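去Kumcombe看机器人收桌子

开放日的邀请是朋友转给我的，标题写得很大，说是“家务自动化的下一步”。我对这类标题一向没什么好感。前几年看过一台号称会叠衣服的机器，叠一件T恤的工夫够我去楼下买杯咖啡再回来，叠完的袖子还有一只露在外面。所以这次去Kumcombe，我是带着挑毛病的心思去的，先交代清楚，免得有人看完说我不客观。

地方不太好找。从Ornumgate站出来要走一段上坡路，路牌只写到仓储区，剩下的靠自己猜。展厅在一栋旧厂房的二层，楼梯间刚刷过漆，味道很冲。门口发一张入场贴纸，我拿到的号码是121，工作人员说名额一共200个，早就满了。可我进去以后怎么看都觉得稀稀拉拉，签到处旁边还堆着一大摞没人领的贴纸。“满了”这个词，大概和“自主”一样，各家有各家的用法。

上午先是讲话。主办的公司叫Rustisside，做的是双臂桌面系统，演示用的这一套他们管它叫Khan。为什么叫这个名字，台上没说，我也没问。讲话讲了很久，幻灯片翻得很快，有一页是成功率曲线，纵轴没有刻度。坐我前面的一位观众举手问纵轴是什么，回答是“相对提升”。相对于什么呢？相对于上一版。上一版是多少呢？这个会后可以交流。会后我去找人交流，那位讲者已经在接待另外一拨人了，看西装像是来谈投资的。

我不是说他们一定在藏什么。做过项目的人都知道，早期的数据难看很正常。但是既然放出来给人看，就该让人看得懂，不然不如不放。

演示安排在下午，分组进场，每组看一轮。我这组排得靠后，等的时候把走廊里的展板都读完了。展板上有一句话我抄了下来：“任何桌面，任何物品。”进去以后一看，桌面是一张铺了深色纸的长桌，物品是杯子、碗、托盘和布。说实在的，我家厨房台面上光是调料瓶就比这热闹，还有一个盖子永远拧不紧的油壶，和一卷不知道为什么总在那里的胶带。

任务是收拾桌子：碗归到塑料箱里，布放到托盘上，杯子最后处理。听着简单，对机器来说倒也不算简单，这一点我愿意承认。尤其是布。硬东西的形状是固定的，抓哪里、怎么抓，多少有个准数；布每次落下去的样子都不一样，夹爪按下去，按到的是一层还是三层，从上面很难判断。我看的那一轮里，布的折法就和展板上印的示意图完全对不上，示意图里它是平平整整的一个方块。

两条手臂是可以同时干活的，一边去够箱子里的碗，一边去抓布。这是我当天觉得最有看头的部分。很多演示所谓的双臂，其实是一条动完另一条再动，像两个人轮流用一把剪刀。Khan起码在我看的这一轮里没有这样。不过两边的活隔得很开，一个在左上，一个在右边，中间的地方宽得很，谁也碍不着谁。我问讲解员，要是两样东西挨在一起呢，手臂会不会打架？她说软件里有避让。我说能不能把杯子挪到托盘边上试一次，她看了看旁边的同事，同事说今天的流程是固定的，不方便改。

流程是固定的。那么东西的位置呢？我又追问了一句。他们说位置每轮都会随机。我连着站在门口多看了一组，杯子确实换了地方，碗还是在箱子里，托盘还是在右边。这种随机，我觉得只能算半个随机。

速度也得说一说。现场的大屏幕循环放着宣传片，片子里手臂动得又快又顺，角落里有一行小字，写的是加速播放，字小得我走到跟前才认出来。真机慢得多。伸过去，停一下，调一下角度，再停一下，然后才合上夹爪。慢本身我不反对，家里的东西碰坏了更麻烦，我宁可它慢。我反对的是屏幕在左、真机在右，观众的眼睛自然而然就被屏幕带走了，回去跟人讲的时候，记住的是屏幕上那个速度。

还有一件事，会场里没有任何一块牌子提到。这套动作是怎么学来的？我问了，对方倒是答得很痛快：每个新任务要由人操作着示范50遍，然后再训练。50遍这个数如果是真的，其实不算多，比我预想的少。可是什么算“新任务”呢？换一个碗算不算？换成玻璃的碗呢？把布换成一条湿毛巾呢？讲解员说，相近的物品一般不用重新示范。“相近”和“一般”，这两个词我在本子上都画了圈。

我也问了价钱。没有价钱。目前是试点合作，按项目谈。有位带孩子来的家长问什么时候能买回家用，工作人员笑着说很快。我在别的展会上也听过“很快”，那家公司的网站后来打不开了。

公平起见，说几句好话。第一，机器是真在动，没有拿一段录像糊弄人。第二，在场的几位工程师态度很好，只要不涉及数字，问什么都肯讲，有一位甚至主动跟我抱怨了深色桌面的事：他们试过浅色的纸，碗这类浅颜色的东西不太好认，就换成了现在的。这种话比幻灯片有用得多，我一下子就明白了“任何桌面”那四个字该打几折。第三，茶歇的豆沙饼不错，我吃了两块。

下午的提问环节原定半小时，实际上十来分钟就收了，理由是场地要清理。我本来准备了几个问题，列在这里，如果Rustisside的人看到了，欢迎来信回答，我会原文贴出来：

纵轴到底是多少？

失败的时候，是机器自己重来，还是有人在后面接管？接管算不算进成功率？

布从托盘上滑下去了怎么办？

两条手臂要去同一个地方的时候，谁让谁，等多久？

换一张桌子，要重新标定多长时间？

回来的路上我一直在想，自己是不是太苛刻。一台机器能认出一团皱巴巴的布，还知道往哪儿下手，放在十年前我大概会激动得睡不着。问题在于，今天的宣传没有让我拿它跟十年前比，宣传让我拿它跟我自己比。跟我自己比，那张桌子我一只手拿着电话就收完了，顺便还能把杯子洗了。

明年听说还办，地点可能换到离车站近一点的楼里。我应该还会去，条件是让我自带东西。我打算带那个油壶。

下面放一张演示时的图，是机位从上方对着桌面的那个画面，左边夹爪在箱子里的碗旁边，右边那只正压在布上，杯子还没轮到。

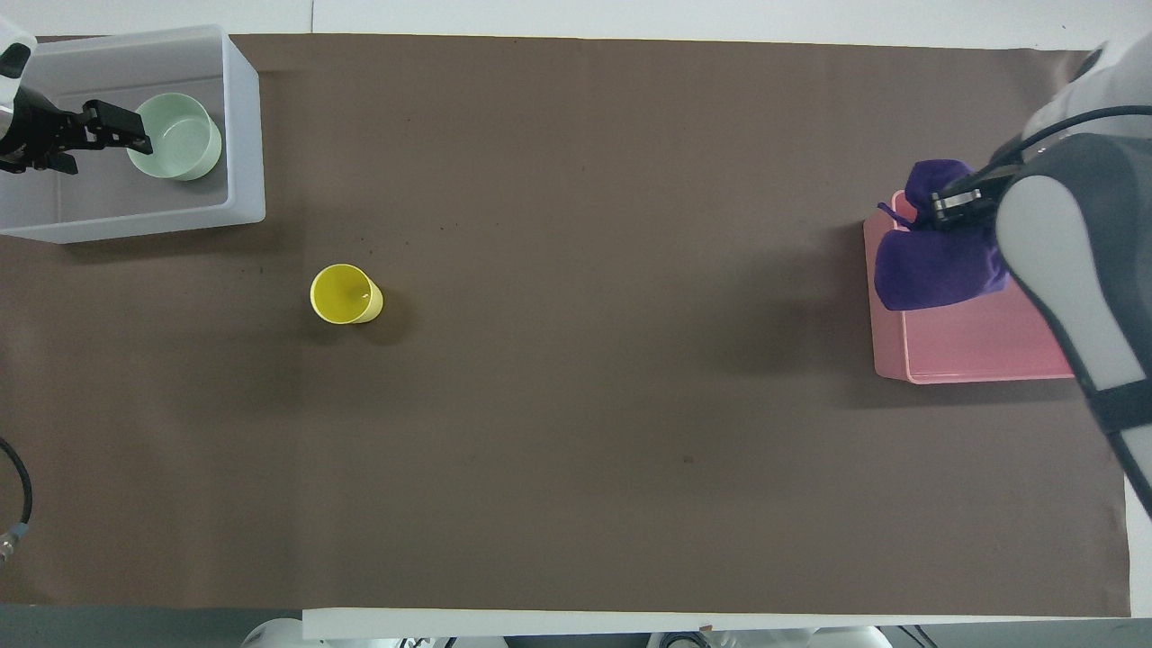 Kumcombe，九月

补一句：有读者问开放日要不要门票。不要，网上登记就行，登记表里有一栏问“您对家用机器人的期待程度”，满分是五分，我填了二。邮件我后来收到好几封，都是请我填问卷的，问卷里又把同一个问题问了一遍，我还是填了二。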